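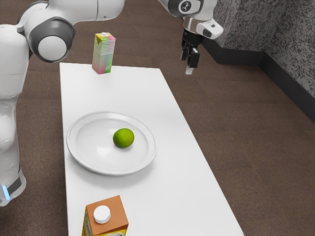 Diapo 1 -- Poste d'essai en simulation : le bras, l'assiette au citron vert, les deux briques.

(Laisser la diapo affichée pendant que les gens s'installent, ne pas se presser.)

Bonjour à toutes et à tous, et merci d'être venus si nombreux juste après le déjeuner, ce qui tombe plutôt bien puisqu'on va parler de plateaux-repas !

Commencer par la cuisine centrale de Clildale. 428 repas par service, et 4 personnes au dressage. Rappeler que c'est un travail debout, répétitif, mais que les équipes y tiennent -- on discute, on se surveille du coin de l'œil, on rattrape l'oubli du voisin.

Revenir à l'image. La pince est ouverte, elle ne tient rien. Demander à la salle : par quoi commenceriez-vous, le fruit ou les briques ? (Attendre les réponses, vraiment attendre.) Chez Ameck, les agents de dressage ont répondu tout de suite le fruit, parce qu'il roule. Les ingénieurs, eux, avaient prévu les briques.

Enchaîner sur les postes. À Clildale, personne n'est parti, mais les gestes ont changé : plus de contrôle, plus d'écran, moins de bavardage aussi, et cela, il faut le dire franchement. Deux collègues ont demandé à garder une demi-journée au dressage manuel, et on la leur a accordée.

Si on me pose la question du budget, renvoyer au document distribué à l'entrée.

Diapo suivante : le planning de juin.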